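4. Household response under the evening tariff

4.1 Sample and metering

The Juvberg feeder serves a mixed residential district at the end of a medium-voltage line. Solar output at the Escobar site, connected upstream of the same substation, peaks near midday and has fallen to a small share of its rated power by the time residential demand begins to climb. The mismatch between the two curves is the reason the district was selected. Of the households connected to the feeder, 2,413 had interval meters with usable data for the whole study period and form the sample used in this section.

Meters recorded energy at fifteen-minute resolution. Intervals with missing values were filled by linear interpolation when the gap was no longer than 3 consecutive readings. Longer gaps were left empty, and the affected household was excluded from the daily aggregate for that date only. No household was dropped from the sample on account of low consumption. Vacant dwellings are part of the load the operator has to forecast, and removing them would have raised the mean baseline without improving the estimate of response.

Rooftop solar generation behind the meter was treated separately. Where a household had a registered installation, the net reading was corrected with the generation profile supplied by the inverter. Where no inverter record was available, the household was assigned to a net-load subgroup and its response was estimated from evening intervals after sunset, when the correction term is zero. Results for the two groups are pooled in the main estimates and reported separately in the robustness checks.

4.2 Tariff design

The tariff had 6 price bands per day. The lowest band covered the hours of expected solar surplus, and the highest covered the evening ramp. Band edges were fixed at enrollment and were not adjusted for season, so that in November the first part of the evening ramp fell outside the highest band. This feature was retained from an earlier trial run by Brillham, the retail supplier, to allow comparison with its results. It weakens the winter price signal, and the winter estimates should be read with that in mind.

Households were assigned to the tariff or to a flat rate by random draw, stratified by dwelling type and by the fuel used for water heating. Bills for both groups were issued on the same cycle and used the same layout. Households in the tariff group received a printed band chart at enrollment. No automated control equipment was supplied, and any shift in load therefore reflects either manual action or timers that the household already owned.

4.3 End-use categories

Metered load was divided into four categories: water heating, space conditioning, wet appliances, and a residual. The division follows the method of Arroyo, in which a household survey gives the prior ownership probabilities and the interval data are used to update them. Leandro Arroyo provided the original code, which we modified in two respects. The transition penalty was made dependent on the time of day, and the water heating class was split into storage and instantaneous systems.

Water heating is the category with the greatest potential for shifting in this climate. A storage heater can be charged during the solar surplus and drawn down in the evening with limited standing loss, provided that the tank is large enough for the evening draw. Bathroom use accounts for most of that draw. The survey therefore included a bathroom module covering the number of showers and tubs, the usual time of use, the tank volume where a label could be read, and any renovation of the room within the preceding years. Hardware without a water connection, such as rails, bars and hooks, was coded under a single accessory heading and has no role in the load model.
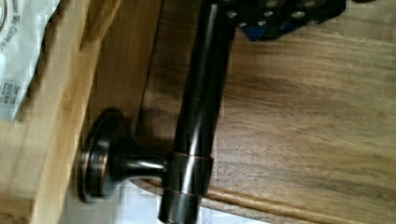

Figure 4. Bathroom fixture with a dark bronze finish on a wooden surface.

The renovation item was included as a proxy for the replacement of older shower heads, which respondents often cannot date. It was a weak predictor of daily hot water energy once household size was controlled for, and it was removed from the final specification. Tank volume was the strongest single predictor of the share of heating energy that could be moved out of the highest band. Where tank volume was missing, it was imputed from dwelling type and number of occupants.

4.4 Estimation

The response of household i in interval t is defined as the difference between metered load and a counterfactual load built from the flat-rate group. The counterfactual was estimated with a matched regression. Each tariff household was paired with flat-rate households in the same stratum, with weights chosen to minimize the distance between their load profiles in the period before enrollment. Outdoor temperature entered as a piecewise linear term with separate slopes for heating and cooling. A set of indicator variables captured public holidays and school vacation.

Standard errors were clustered by household. Serial correlation within the evening ramp is strong, and treating intervals as independent would have led to intervals of confidence far narrower than the data support. As a further check, the assignment to tariff was permuted within strata 100 times and the estimation repeated for each permutation. The observed reduction in the highest band was larger in magnitude than every permuted value. The observed change in the midday bands was inside the permuted range for wet appliances and outside it for storage water heating.

4.5 Results

Load in the highest price band was lower in the tariff group than in the matched comparison in all seasons. The reduction was concentrated in households with storage water heaters. Among households with instantaneous heaters, the change was small, and its sign varied with the season. These systems have no means of separating the time of heating from the time of use, and a response would require the occupants to move the activity itself. The survey gives little evidence of that. Usual shower times stated at the end of the study were close to those stated at enrollment in both groups.

Wet appliances showed a shift out of the highest band and into the band that immediately follows it, with very little movement into the solar surplus. Most respondents who reported changing the timing of laundry or dishwashing said that they started the machine later in the evening. The effect on the peak is favorable, but the effect on curtailment at Escobar is close to nil. A tariff aimed at absorbing midday output may need a wider price difference between the surplus band and the overnight band than was used in this study.

Space conditioning responded mainly in summer. Households with air conditioning lowered their load in the first intervals of the highest band and recovered part of that reduction before the band ended. No pre-cooling was detected in the aggregate profile. In the subgroup with programmable thermostats, load rose slightly in the last surplus band, but the subgroup is small and the estimate is imprecise.

The residual category did not change by an amount distinguishable from zero in any band.

4.6 Effect on feeder peak

The feeder peak occurs within the highest price band on most days. On the coldest days it occurs earlier, ahead of the band edge, and the tariff does not act on it. A secondary peak appeared after the end of the highest band in the tariff group, caused by storage heaters and wet appliances starting within the same few intervals. At the present level of enrollment, this rebound remains below the original peak. In a simulation with all sampled households moved to the tariff, the rebound exceeded the original peak on mild days with low heating demand.

Two remedies were simulated. The first staggered the end of the highest band across strata, so that the lower price became available at different times for different groups. The second replaced the single price step with a sequence of smaller steps. Both removed the rebound peak in the simulated profiles. Staggering preserved more of the original reduction but requires neighboring households to be billed on different schedules, and the present billing system at Brillham does not support this. The stepped design can be implemented without changes to the billing system and was carried forward to the storage analysis.

4.7 Transfer to the Gutow feeder

The fitted response was applied to the Gutow feeder without re-estimation. Gutow has a higher share of apartments and a lower share of storage heaters, and the predicted reduction in the highest band is correspondingly smaller. Substation data from Gutow contain no randomized group, so the prediction cannot be tested directly. The baseline load model reproduced the shape of the evening ramp but underestimated its level in winter. The likely source of the error is portable electric heating, which was rare in the Juvberg survey and was not given a category of its own. Section 5 uses the Juvberg estimates only.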